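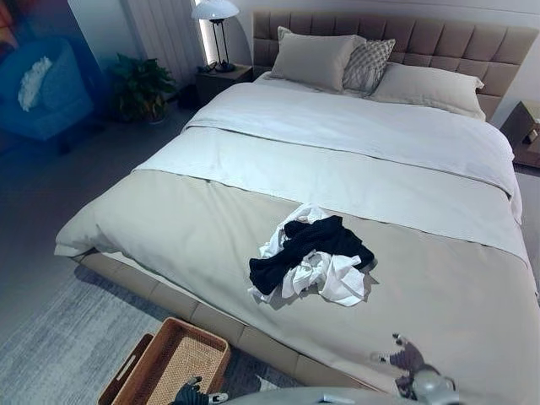

BULTON, 22 Oct 2019 – Skeden, the home-keeping service that looks after furnished lets across Bulton, is opening its free Bedroom Reset sessions to everyone who rents in the town, and we couldn't be happier about it.

The sessions started in June as a small trial for tenants of the Ankrah flats. Each one takes place in a furnished bedroom and deals with a single everyday problem: clothes that end up on the bed and stay there. By the close of the trial, 1241 people had put their names down – far more than we had places for!

"Most people already know how to fold a shirt," said Akua Osei, who runs the sessions. "What they want is a routine they can stick to after a long day. We clear the bed first, then everything else in the room feels easier."

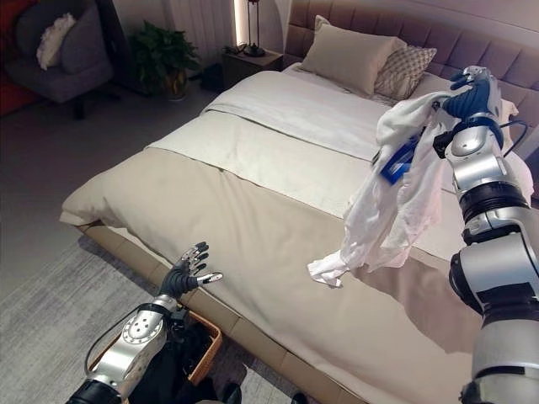

Skeden's method begins with sorting. Each piece is picked up on its own, given a quick look and sent either to the wash or to the folding pile. We ask people to keep the basket on the floor right beside the bed, and a woven wicker one like this, with the dark clothes in it, does the job nicely. Whites are kept apart from the start.
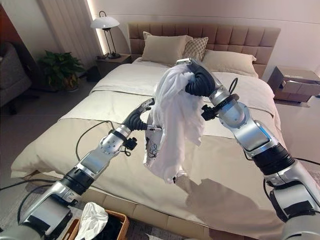
*By Ewurabena Ackah, Skeden press desk*

Shirts get a section of their own. Hold the shirt up over the bed, find the shoulders, let the creases drop and then lay it flat on the duvet to fold. The pillows go back last, with the patterned cushion between the two plain ones.

The new sessions last 19 minutes, with six people in each group and three groups a day. Nii Atinga will lead the evening groups. Places are free and can be booked at the Skeden office in Bulton or through any Ankrah letting desk.

Press contact: Bernice Nyarko, Skeden, Bulton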